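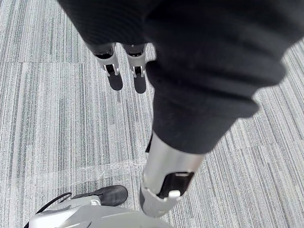
Figure 3. Arm with its black fabric sleeve; the metal forearm segment shows at the lower end.

4. Patch timing and the mid-tier player

4.1 What we looked at

Fighting games used to ship once and stay put. A revised edition came a year or two later, sold as a new box, and everybody moved over together or didn't. Not so now. Balance patches land in the middle of a season, sometimes in the middle of a league, and the people who play the game have to relearn parts of it on short notice. The first three sections covered how studios announce these changes. This one is about what happens to the players underneath the top level, who get written about far less.

Our case is Itano, a two-button 3D fighter by Horside. Small game, steady playerbase, one online ladder and a handful of local leagues. We picked it mostly for access. Horside publishes full patch notes with frame values, old and new side by side, and the Rivera league keeps its match records open to anyone who asks. Few bigger titles give you both.

The data set is 1271 ranked matches played in the Rivera league, before and after the March patch. Each match record has the two characters, the stage, round scores, and a link to the replay if one was saved. Many were not. Where the replay was missing we kept the match for the character counts and dropped it from anything that needed move data.

4.2 The March patch

Three changes matter for us. First, the sidestep lost its early invincibility, so stepping on reaction to a slow vertical is still fine but stepping on a guess is a real risk. Second, wall stuns got shorter. Third, throw breaks were unified to a single input for all standing throws, where before the player had to guess between two.

The notes also list small changes to 9 of the 12 characters. Mostly pushback and recovery. We don't go through them one by one, the full list is on Horside's own site and it's long. Two are worth a line. Nosden, the heavy grappler, lost a lot from the throw change, as you would expect: half of his guessing game went away. He got extra range on the low kick in return. And the counter-hit launcher that most of the rushdown cast leaned on now needs a closer hit to connect.

4.3 Character switching

We expected Nosden players to leave. Chambi had argued for this in an earlier working draft, on the idea that players pick a character for one strong tool and go when the tool goes. It did not hold. Nosden's share of picks dipped in the first week and then came back to where it was. The players were mostly the same people too, same accounts, so this isn't new players filling in for old ones.

The switching came from somewhere else. It was the rushdown players who moved, and they moved to each other's characters. Sideways moves. Same style, slightly different kit. Leiva reads this as shopping: the player keeps the plan and looks for the body that still runs it. We think that is right but can't show it from match records alone, see 4.5.

One thing we did not expect at all. A group of low-ranked players switched characters in the week before the patch, after the notes were out but before anything had changed in the game. They were reacting to the text. Several switched back once the patch was live and their old character felt the same in their hands. Patch notes work on people as a document, separate from the code they describe, and a studio that writes "reduced" next to a familiar move should expect a reaction even if the number is tiny.

4.4 How play changed

From the saved replays. Sidestep use fell right away at the top of the ladder and hardly moved in the middle. Mid-tier players kept stepping on a guess and kept getting hit for it, well into the period after the patch. We read this as habit. The step is an early lesson in every beginner guide for the game, and the guides were not updated for a good while.

Throws are the reverse. Everyone adjusted, at every rank, very fast. Breaking a throw got easier and the game tells you so on the spot: you press the button, the throw breaks, there's a flash and a sound. No such signal for the sidestep. You step, you get hit, and it looks like any other time you were late. A player with no frame data open has no way to tell a bad guess from a changed rule.

Wall stuns are unclear. Combos near the wall got shorter on average but so did rounds generally, and we could not seperate the two effects. Stage choice muddies it more. Players who liked the wall stages went on picking them, some out of taste (the music came up more than once in the forum threads) and some because their opponents were worse there.

4.5 Limits

Plenty. One league, one game, one patch. Saved replays are not a fair sample, people save the matches they won or the ones that were funny. Rivera is also a friendly league by the standards of the genre, with a lot of after-match talk in the lobby, so information about the patch may have spread faster there than on the open ladder. If so our mid-tier result on sidesteps is a low estimate of the problem and the real one is worse.

We had no interviews. Everything said above on motive comes from forum posts, which are public and dated but written by the loudest players. The league forum was last read on 2018-06-05 and posts after that are not covered.

Ranks were taken at the start of the period and held fixed. A player who climbed during the study still counts as mid-tier here. We tried it the other way, with rank updated at every match, and the picture for sidesteps was the same while the one for switching got noisy enough to be useless.

4.6 Notes for studios

Short ones, the fuller discussion is in section 5. If a defensive option gets weaker, show it in the match. A different hit spark would do, or a line of text in training mode. Put old and new values together in the notes, as Horside does, but say in plain words what a player will feel. And update the in-game tutorial on the same day as the patch. Itano's tutorial still taught the old sidestep timing when we finished collecting, and new players were being drilled in something that would lose them rounds.

Whether patches should land mid-season at all is a seperate question and the league organizers disagree on it among themselves. Our records can't settle that. Chambi's view is that a freeze before league finals costs little. Leiva thinks a freeze only moves the confusion to the first week of the next season, when the weakest players are also the newest.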